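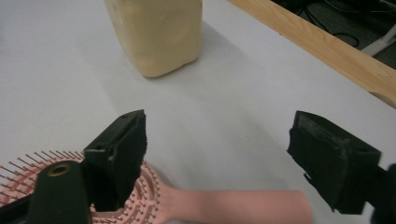

August, gone eleven at night

Went to the sleep talk after all. Zamfira Nedelcu had been on at me since spring, and the library in Plarnley is only a short walk, so I ran out of reasons. I put on a clean shirt and sat near the back by the door.

The man giving it was called Antoniadis. Pleasant voice, good shoes. He has a method, the Hedov method, named after a village where everyone is supposed to sleep like babies and live to a great age. I asked where it was and he said it was up in the hills. I asked which hills. He said he got that question a lot, and went on to the next slide.

The method is this. You stop eating at six. You put the lights down at eight. You lie on your left side with one hand flat under your ribs and breathe out for longer than you breathe in. You do this for 30 nights and you write down how you feel each morning in a booklet, and the booklet costs 12 pounds. I asked whether an exercise book would do. He laughed as if I had made a joke. The woman in front of me bought two.

What bothers me is that half of it is plain sense. Of course you sleep better if you haven't had cheese on toast at ten. My mother could have told him that, and did tell me, for years, for free. Long slow breaths are calming, I'll give him that as well. But then he wraps it up with the village and the left side and something about the liver, and by the end you can't tell which bit is doing the work. If I slept well for a month I would have no idea whether to thank the breathing or the early tea, and he would say thank Hedov.

He had figures. 3268 people have tried it, he said, and most of them reported an improvement. I wrote the number on the back of my hand so I wouldn't lose it. Most is how many? Improvement on what? And who fills in a booklet for a month if it isn't going well? I would have binned mine in the first week, and then I wouldn't be in his sums at all. I said some of this to Zamfira on the way home and she said I was exhausting, and that she had slept right through last night for the first time since she moved out of Podport. I said it was cooler last night. She said it wasn't. We both had our windows open so I don't know how we would settle it.

She stopped at the corner to look at somebody's hollyhocks, and we talked about those instead. They had rust on the leaves. Hers have it too. She has been spraying them with milk and water on the advice of a magazine, and I kept quiet, which I think she noticed.

Came in and had toast. No cheese, so perhaps he has got to me.

I do sleep badly, I should put that down. I've slept badly for as long as I have kept these books, and it would be good to have an answer. Looking back through last winter's pages there is hardly an entry that doesn't mention being awake at three. But then I don't sit up and write when I've had a good night, so the diary is no better than his booklet – it only hears from one side. I hadn't thought of that until just now and I don't like it much.

So I might try it my own way. No lying on my left side, because my shoulder won't have it. Last food at seven, no screen in bed, and a mark on the kitchen calendar every morning whether the night was good or bad, before I've had tea and made up a story about it. A tick or a cross. Then a month of going back to my old habits and doing the same marks, and see if there's any difference between them. Zamfira will say that I've bought the method without the booklet. She can say what she likes.

The trouble is I'll know which month I'm in. I could lie there expecting to sleep and sleep because of that. I don't see a way round it, living alone.

Must ring the surgery about the repeat prescription, and the black bin needs to go out. It's warm again tonight and next door's dog has started. If I'm awake at three I shall put a cross, and I shan't count tonight towards anything, as I had the toast at ten.

Last updated: August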